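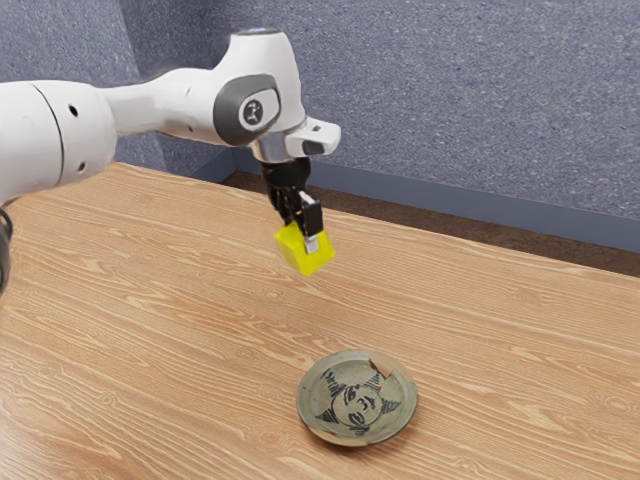 Why do things fall down?

Hold a ball out in front of you and let go. It drops to the floor. It never drifts up to the ceiling or slides off sideways to the window. The pull that brings it down is called gravity.

Everything made of matter pulls on everything else. You pull on your desk and your desk pulls on you, but both pulls are far too small to feel. The Earth is enormous, so its pull is strong. It pulls you, your lunch, the sea and the air towards its centre. That is why "down" in Australia and "down" in Canada point in different directions, and why people in both places feel the right way up.

Do heavy things fall faster?

Most people guess yes. Try it with a full drink bottle and an eraser. Hold them at the same height, let go of both together and listen for the thump. You should hear the two sounds at almost the same moment.

A flat sheet of paper is different. It floats and wobbles because it has to push a lot of air out of the way. Scrunch the same sheet into a tight ball and it falls much faster. It weighs the same as before — only the shape has changed.

On the Moon there is no air to get in the way. In 1971 an astronaut dropped a hammer and a feather there, and they landed together.

What about weight?

Weight is how hard gravity pulls on you. The Moon's pull is about one-sixth as strong as the Earth's, so a dog that weighs 20 kilograms on your bathroom scales would show a little over 3 on the Moon. It would still be the same dog, with the same amount of dog in it. Scientists call that amount mass.

Words to know

Gravity: the pull between things that have mass.
Mass: how much matter is in something.
Weight: how hard gravity pulls on something.
Air resistance: the push of air against a moving object.

Written by Aranka Dudás for readers aged 9 and up.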